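Obituary Writer, Part-Time
The Edbridge Ledger, Edbridge office

We are looking for someone to write about the dead of Edbridge, Plelunmont and the farms in between, three days a week. The pay is modest, and your subjects will never call to complain. Their cousins will.

You'll take the facts from families and funeral homes, check the dates, and turn them into 300 words or so that sound like a person. The Ledger ran 1053 obituaries last year. A startling number of those people "never met a stranger," and we'd like to bring that figure down.

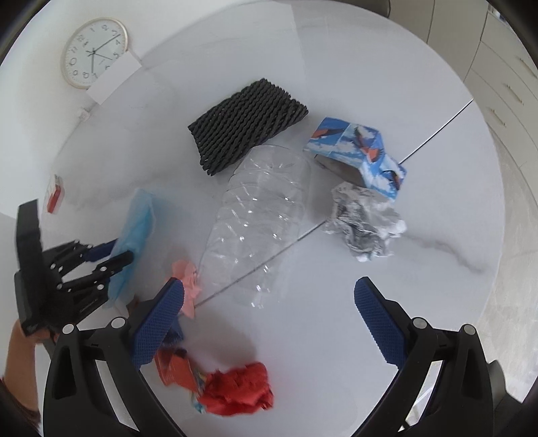 Do I need newspaper experience?

Experience is welcome, but we care more that you can spell, listen, and stay on the phone while somebody looks for their glasses. Our last hire came from a hardware store and stayed until retirement.

The work is mostly phone and email, with an occasional visit to a kitchen in Trinirton. Expect to be fed. You will also settle small disputes – which stepchildren are listed, whether the bowling trophy goes in, how to word "survived by" when two wives plan to read it. Copy closes at 3 p.m., and grief does not move the deadline, though we've bent it for a good cause.

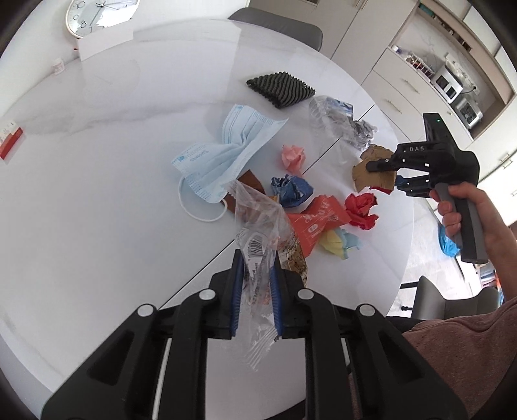 Tabletop with a face mask and crumpled paper.

Pay is $70 per finished obituary, plus mileage. Parking is behind the Marinho Building and is a matter of luck.

To apply, send a short letter and an obituary of no more than 102 words for someone you made up. Please don't kill off the editor. We have plenty of those. Mail it or drop it at the front desk by 27 April 2026. Work starts the week after, and the job is funded through October, when we'll talk.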